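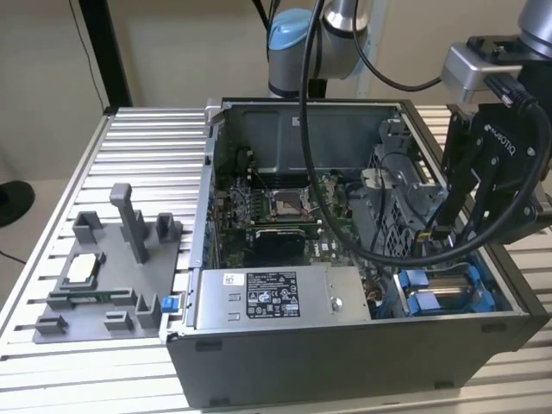 一、项目进展

Daleck旧台式机翻新项目本期继续在Jillum工作间进行，经费由Gulasex资助。截至2024年2月，累计登记入库主机1009台，均已建立编号和来源记录。入库主机先开侧板检查，再按硬盘、内存、显卡、电源的次序逐项登记，硬盘信息单独存档。

二、拆检流程调整

原流程中电源排在最前，登记人员需要反复翻动机箱，自本期起改为最后处理。硬盘托架随硬盘一并编号，数据清除完成后再归还原机。单台登记时间控制在30分钟以内，超时的机器转入待查区，每周集中处理一次。
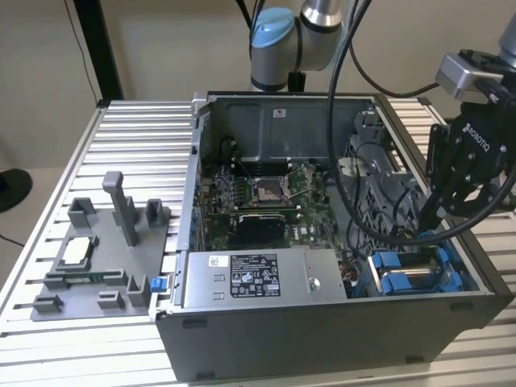 图2 侧板打开后的主机内部，右下为蓝色硬盘托架

三、存在问题

处理器和散热器的配套仍是主要缺口。上期订购的散热器有3箱型号不符，已退回供应商Pastor，换货尚未到齐。导热硅脂库存够用，本期不再申请。 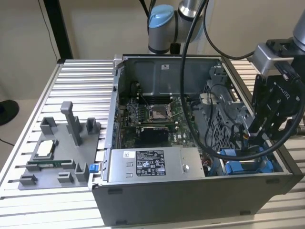 处理器的配发方案已报资助方，等待批复。方案建议先补齐主板完好、只缺处理器的机器，再考虑缺件较多的机器。同类主机的内部情况大体如图，CPU插座敞开，未装散热器，显卡仍在扩展槽内。这类机器补件后需重新做开机测试和温度记录，现有待补机器超过90台，列入下期第一批。内存容量不统一的问题留待配发时一并处理，不另列预算。

四、下期安排

完成散热器换货验收，更新配件台账，并于11月前提交全部翻新机器的去向清单。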